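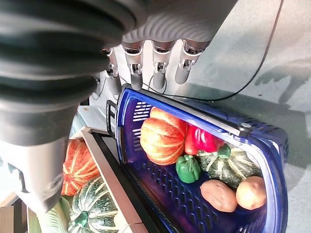 A dark blue shopping basket, with a robotic hand over it.

Small quarries, long waits

The road into Pedunley is white most of the year. Limestone dust, off the trucks. It gets on the church steps and the school bus and into the bread if you leave a window open. People here stopped noticing it a long time ago. They noticed when it stopped, though. Last January the trucks quit for most of a month and the road went back to its real color, a sort of brown, and everyone knew what that meant.

The quarry at Flisum had run out of permit. Plenty of stone left, enough for decades by the owners' own survey. The paperwork had lapsed and the renewal was sitting in a tray somewhere in the capital, behind a stack of others. 640 of them, the ministry said when we asked. Coal, gravel, clay, a couple of gold prospects, and one small family outfit that sells crushed limestone to farmers and road crews.

That is the trouble with small quarrying in this part of the country. The big mines have lawyers. They have a person whose whole job is to walk a file from one desk to the next. Flisum has a back office with a kettle and a fax machine that still gets used, and 20 workers on the books when things are going well.

They were not going well when I visited. Two crushers, one stripped for parts. A wheel loader on flat tires. The weighbridge hut was locked and somebody had chalked a tonnage on the door, 1,718, the last full month before the stop. I asked if that was good. It was very good, I was told. Best since the Yadav pit closed.

Everyone brings up Yadav. It was the larger pit, over the ridge, and it fed the cement plant until the plant switched to imported clinker. Cheaper by the ton, if you don't count the port fees or the trucks or what happens to a town afterward. The plant went to half shifts and then no shifts. The pit filled with water, a strange bright green, and kids swim in it in summer even though the fence says not to.

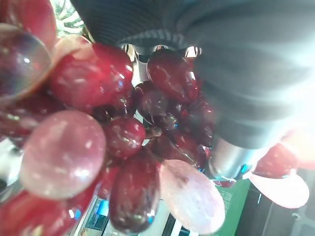 The money that was promised

There is a fund. It was announced on 13/12/2021, with speeches, and it was meant for exactly this kind of operator. Low-interest loans for crushers, drills, pumps, dust control. The idea was simple enough: get local stone moving again and buy less from abroad.

Then came the forms. A loan needs a valid permit. A permit needs a fresh environmental report. The report costs more than most small pits clear in a quarter, and the fund doesn't pay for reports. So you need the money to get the money. Flisum applied anyway and got a letter back asking for the document it couldn't afford.

Lilard did better. Lilard is the cooperative on the river side, four gravel pits that decided to file as one. They split the cost of a single report, hired one engineer between them and got their loan in under a year. New screening plant, secondhand but sound. They sell washed gravel to the highway job now, and the noise carries right acros the valley at six in the morning.

Could Flisum just join them? It's been talked about. The distance is a problem, and so is the stone. Limestone and river gravel fall under different schedules in the mining code, so a joint filing would need a waiver, and the waiver goes in the same tray as everything else. 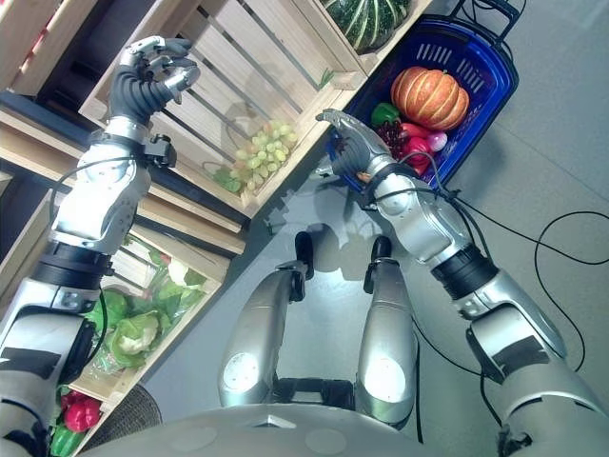 So who actually signs off on a renewal?

The regional mines office checks the site and the boundary survey, then sends the file up to the ministry, where the final signature is given. Most of the delay is in the second half.

The regional inspectors know all this. They come out in their own cars. They get paid for fuel late, or partly. The one report I was shown on Flisum was short and fair – benches in good order, haul road fine, drainage ditch needs clearing before the rains. The ditch got cleared that same week. By hand, with shovels.

What the pit wants isn't much. A temporary permit while the renewal waits, so it can sell what's already blasted and lying on the floor. There is a clause that allows it. The clause hasn't been used in this district, as far as anybody in the office could recall, and they werent keen to be the first. 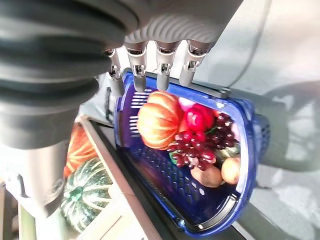

A reader in Pedunley, writing to us after we first mentioned the stoppage, argued that the clause should be automatic: if the ministry misses its own deadline, the pit keeps working until someone gives a reason why it shouldn't. The same letter asked for a cap on truck loads through town, and for the road to be watered down in dry months. Fair points, both.

The ministry says a review of small-operator rules is under way. No date. The trucks came back to the road for a while in spring, hauling old stockpile under a special notice, then stopped again when the pile was gone. The road is brown this week. Someone has washed the church steps.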